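How to Judge Whether a Path Is Ready for an Outdoor Chore Robot

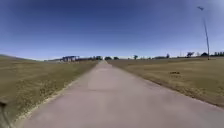 Concrete path between two dry grass fields, with a lighter section of paving in the middle distance.

Machines can now handle a few outdoor chores, such as sweeping a walkway or hauling a bin, provided the route is simple. Tarnow recommends the following check before any trial.

1. Walk the full route and note every change in the surface. A section of a different shade may be level with the rest, but test each joint with a straightedge.

2. Inspect both edges. Where concrete meets sand, gravel or grass, set the travel line at least 34 inches inside the border.

3. Run the route 3 times at walking speed with an attendant present. Record each stop.

4. Repeat the runs at dusk. Long shadows account for many of the stops in our Escobedo records.

5. Add the chore only after the machine completes the route without help.

Sweeping loose grit is within reach of current equipment. Trimming the verge and picking up litter from rough grass still require a person, and staff hours should be planned accordingly.

Last revised 2 October 2026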